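Home | Notebook | Bench | Older entries
5 min read

February 2021. Ball rig, second attempt at the bounce question

Back on the footballs. The league at Ivstead wants to know whether their match balls go dead over a season or whether the players have started blaming the ball earlier in the year than usual. We said we could answer that. I would like it noted that I was out of the room when we said it.

Where January left us: the drop tower works, the release works, and the numbers were useless. We dropped the same ball 30 times and got a spread you could park a team bus in. Half of that was the release cup giving the ball a bit of spin on the way out. The other half was us pumping it up by feel on the first day, on the theory that we all know what a football feels like.

So, changes.

The cup is gone. We now use a suction pad off the old Grimon packing head, which lets go cleanly if you clean the lip first and sulks if you don't. Wipe it between every ball. It takes five seconds and I skipped it twice today and got two bad drops, both visible on the trace as a little sideways kick. They are still in the file, flagged. Please don't delete them, I want to show people what skipping the wipe looks like.

Pressure gets set with the digital gauge only. The needle gauge reads high, has always read high, and lives in the drawer with the other things we can't bring ourselves to throw out. Set pressure, wait ten minutes, check it again, top up if needed, then drop. Every time you put the needle in, a bit of air comes out, so write down the reading after the last time you touched it and not before.

Balls on test today: 16, all from the league. Eight are Derier match balls used since the start of the season, four are Derier straight out of the bag, and four are Villa training balls that look as if they have been dragged behind the bus I mentioned. The league's kit list says the training balls are the same age as the match balls. The kit list is an optimist. 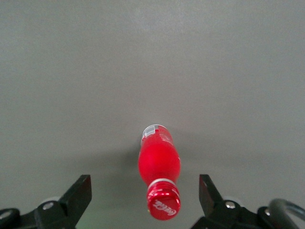 Red Coca-Cola bottle on its side, gray surface.

First pass results, for what they are worth before I do the averaging properly. The new Deriers group nicely. You could lay the traces on top of each other and only see a slightly fat line. The used Deriers come in a little lower and a lot wider, which is the interesting bit. If balls were simply wearing out I would expect them all to slide down together. Instead five of them bounce much like new ones and three are noticeably flat, and those three also lost pressure in the ten-minute wait. So my current bet is leaky valves. I have told nobody at the league this yet, as "your balls need air" is a hard thing to put on an invoice.

The Villas are their own weather system. One rebounds higher than a new match ball on one panel and gives up completely on the panel opposite. I turned it over and tried it again, expecting to have mislabeled it. I hadn't. It has a lump inside, or the bladder has shifted. We should mark panels on every ball from now on and drop on the same two each time. Silver pen shows up on everything except the silver ball. Use tape on the silver ball.

Temperature. I know, I know. The room was cold first thing and comfortable by lunch, and the morning drops read lower than the afternoon ones for the same ball. The effect is small but it is about the size of the thing we are trying to measure, so it can't be waved away. Two options: leave the heating on overnight, or start every session with the same reference ball and correct for it. I prefer the second. I have also met the heating. One of the new Deriers is now the reference ball, marked R in large letters on the bag and in small letters on the ball. It isn't to be kicked. I realize this is asking a lot of a room full of grown adults and a long corridor.

Kicking machine: not today. The arm swings true, but the boot has worked loose on its mount again and I am not going to stand next to it until the bolt has been replaced. The plan is still some 400 kicks on a used ball and then back to the tower to see what changed, with pressure topped up throughout so that we are testing the ball and not the valve. If the valve bet is right we should see almost nothing, and I will have spent several days proving that a football is fairly good at being kicked.

Odd thing, not chased: the sound of the bounce seems to tell you more than the height does. The three leaky ones go "thup" where the others go "tock," and I could pick them out with my back turned after a few drops. The cheap microphone is already plugged in for the trigger, so we may as well save the whole clip and look at it later. If it turns out that the referee thumping the ball on the floor before kickoff is a better test than our tower, I would like to find that out before the league does.

To do, in the order I will probably avoid it:

- average the drops per ball, keep the flagged ones out of the average but in the file
- soapy water on the three suspect valves
- panel marks on all balls
- new bolt for the boot, the long one, from the box that says short
- ask Ivstead how often they pump up between matches, and who does it, and with what gauge
- cut open the odd Villa once the league says we may

The balls are on the lower rack in drop order. Needle and digital gauge are in the blue tray. Tower is off at the wall, and the suction pump has to be switched on before the release box or it trips and you get to walk down to the breaker.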